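About us – Tatgate Robotics Club
Filed under: Clubs & Teams / About
Updated 2023-04-09
14 comments · Share this page

Right, the about page. It was meant to be done in December. Wasn't. Sorry to everyone who clicked it and got the word "test".

We're the robotics club at Tatgate. After school, twice a week, in the old textiles room on the top corridor, plus whatever people do at home. Years 9 to 13. You don't need to be doing computing, you don't need to have built anything before, and you don't need your own laptop (a few help, mind).

The club started with 6 of us and one kit that had half its screws missing. That kit is still in the cupboard. The wheels have gone on something else. First year was line followers, mostly line losers. Second year we entered Hellow, the schools' challenge, and came 9th in the sorting round with an arm that could only turn left. We were very pleased with that.

What we do now is mainly hands. Grippers, fingers, how you get a machine to pick up something floppy. Blocks are easy, a block stays the shape it was. A T-shirt doesn't. So the big project this year is called Stolidach – don't ask, it was a typo in the group chat and it stuck – and it's about clothes. Picking them up, flattening them, folding them, putting them on the right pile.

The way in is hand-held grippers. You hold the thing, you do the job yourself, the cameras on it record what the fingers did, and then that goes off to train the model. No arm needed for that bit. Means members can do it on a bed or a kitchen table instead of queueing for the one bench. One in each hand if there's a pair of you or if you're feeling brave. Takes a few goes before you stop wanting to put it down and use your fingers.
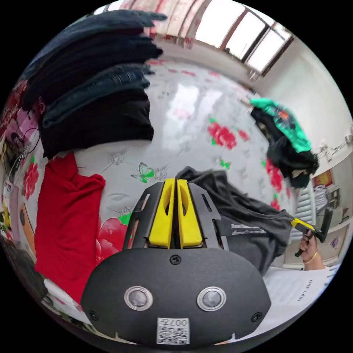

CLUBS & TEAMS | PROJECT WORK

Bedroom sessions are where most of our folding comes from. Dark clothes in a stack, a grey T-shirt spread out with the lettering up, patterned sheet underneath. We like a patterned sheet. Plain table all the time and the model only ever learns plain table, then it meets a flower and goes to bits. Same reason we ask for different rooms and different light, curtains open, curtains shut, whatever you've got.

So far 680 folds recorded and 127 thrown out. Thrown out for: thumb over lens, forgot to press record, sleeve inside out, dog. The labelling is the dull part and everyone has to do it, including the older ones. We put music on.

Who does what changes every term. Roughly there's a build group (printing fingers, fixing fingers, printing them again), a data group (folding, labelling, nagging) and a code group who sit by the radiator. Swap whenever you like. Most people try all three before they settle, some never settle and thats fine too.

Fingers, since people ask. Soft ones grip better on cotton but wear out. Stiff ones last but slide off anything shiny. We're on our fourth shape. If you have a good idea for a fifth bring a sketch, even a bad sketch.

Competition. We're going back to Hellow with Stolidach, in the soft goods class this time. You get a basket of mixed clothes and a time limit. Practice runs are open, come and watch, bring an old jumper we can use. Clean please.

Thanks to Lacson, the hardware shop at the bottom of the hill, who let us have offcuts and a drawer of odd bolts and have never once asked for the drawer back.

Joining. Turn up. Either session. There's a form but you can fill it in after. No fee, though we do ask for a bit towards printer filament if you can manage it. Under 16s need the slip signed before taking any kit home. Kit goes out in the grey cases and comes back in the grey cases, charged, with the memory card IN it.

Parents – yes it is safe, the hand-held ones have no blade or heat or anything, worst we've had is a pinched finger. We ask that nobody else's face or post or homework is in view when recording, so have a quick tidy first. Files stay on the club drive and only members working on the project can open them.

Still to add to this page: term dates, the Hellow write up, a propper list of past projects. Soon. Probably.

Tags: robotics, after school, grippers, Stolidach, Hellow

Share · 9 shares

This site uses cookies to remember your settings and count visits. Accept all / Manage choices

Get the Tatgate clubs newsletter once a half term. Enter your email to sign up.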